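25th October. I finished a history book last night and I want to write some posts about it before I forget the good parts. It is "Salt and Oath" by Shufen Lu, about the rising of the salt carters in the town of Kirnevton. Thread, not very short, sorry.

I found it second-hand, without the paper cover. I did not know the author before. She worked for many years in the town archive and you can feel it on every page – she knows which clerk had bad handwriting and which one was lazy with dates.

The story in a few words. The carters brought salt up from the coast and paid a toll at the gate, called Zultumgate. One April the council doubled the toll and also asked every carter to swear an oath that he carried no hidden sacks. The money made them angry, but the oath made them much angrier.

I had not expected this. I always thought of such risings as a matter of bread and taxes. Lu says that for a carter his word was his credit. If the town made him swear at the gate each morning, then it told everybody behind him in the queue that he was probably a thief.

So they stopped the carts. They left them standing on the road below the gate, loaded, and went home with the horses. It rained for most of that week. The council had to send its own servants to cover the salt with sailcloth, and the bill for the sailcloth still exists. It is my favourite document in the book.

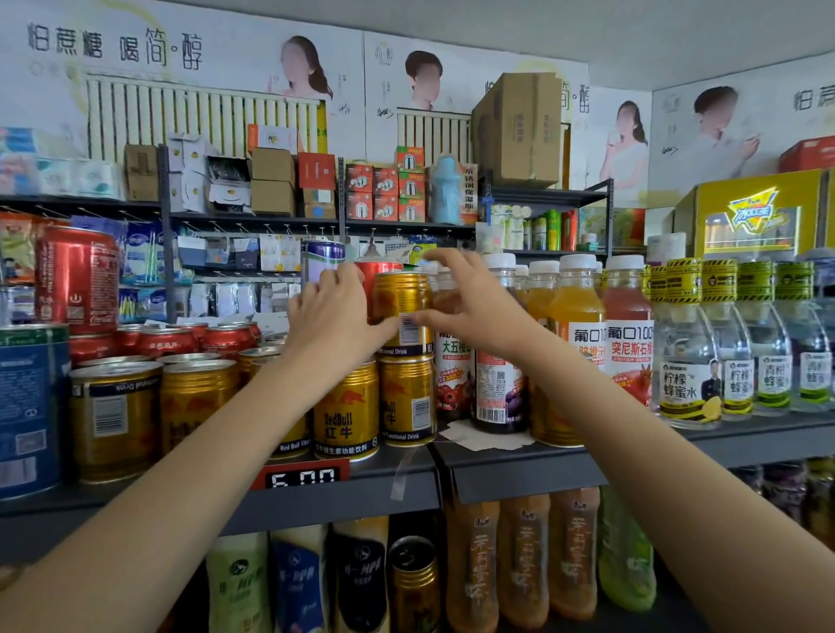 After the sailcloth the thing became violent. Two toll keepers were beaten and the toll house was burnt with the account books inside. The old chroniclers write that the whole lower town joined. Lu does not believe them, and I think she shows it well.

Her method is simple but it must have taken years. She went through the pardons which were given afterwards, 396 of them, and looked up each name in the tax lists. Many of these people did not live in the lower town. There were coopers, a few bakers, one widow who owned a good house beside the church.

The widow gets six pages and I wanted more. She paid for her pardon in full on the first day. Why did she need it? Lu offers two possible answers and says openly that she prefers neither. I respect this, though as a reader I was a little bit unhappy.

Now the weaker side. The chapter about the coast is thin. We learn that the salt came from the pans at Wondamier, and we learn the price, but almost nothing about the people who boiled it. Did they lose their income when the carts stopped? They must have heard the news within days.

Somebody will tell me to read Tumaini Kariuki on this. I have read him! His long article on the salt pans is good, but he treats the rising as a small local noise, over in one paragraph. It would be nice if these two writers could meet and argue at a table.

They also disagree on the ending. Kariuki says the toll went back to the old rate and everyone was content. Lu found that the rate went down on paper, while a new charge for "the mending of the road" appeared in the same season. The carters paid nearly the same as before. But the oath never came back, in any record.

I keep thinking about that. If you had asked the carters whether they won, I am not sure what they would say. The chroniclers of course say they lost, and spend a whole page on the hangings. For the hangings Lu can find only one source, written two generations later by a monk who had never been in the town.

A practical note: the maps are bad. The road is printed across the fold of the page and you cannot see where Zultumgate stands. I drew my own on the back of an envelope and used it as a bookmark.

The notes are at the end of the book, the index is short, and the family names are spelled in the old way, so look under several letters. The carter Mwakalinga mentions in his review, the one with the lame horse, is in chapter four and he is not in the index at all.

If anybody knows a good book on gate tolls in other small towns, please write it below. I read slowly in English but I read everything to the end, also the footnotes.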